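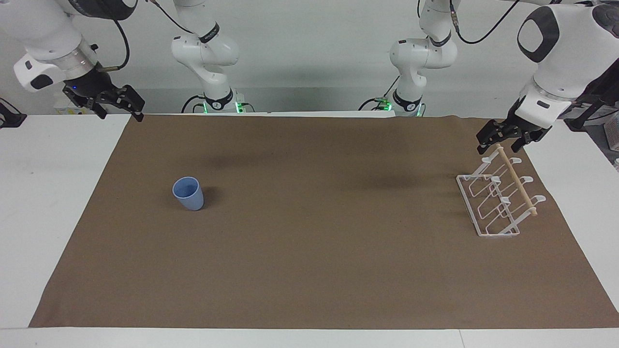
What do you all put under a dish rack on a white table?
My little kitchen in Sallstead has no counter by the sink, so drying happens on the table, and I'm tired of wiping up rings. I've laid a brown mat across most of it, with the white wire rack at the right and my blue plastic cup standing to the left – but the mat wrinkles, and I can't decide if it's worth keeping. Any ideas would be so welcome!
wotomico_kitchen, August 2021

Keep the mat, I'd say! I smooth mine out by rolling it backward overnight, and then I lay a folded towel under the rack to catch drips. I've done it this way for 7 years and my table still looks lovely – well, mostly.
Inthanon16

Get a tray.
drernville_dee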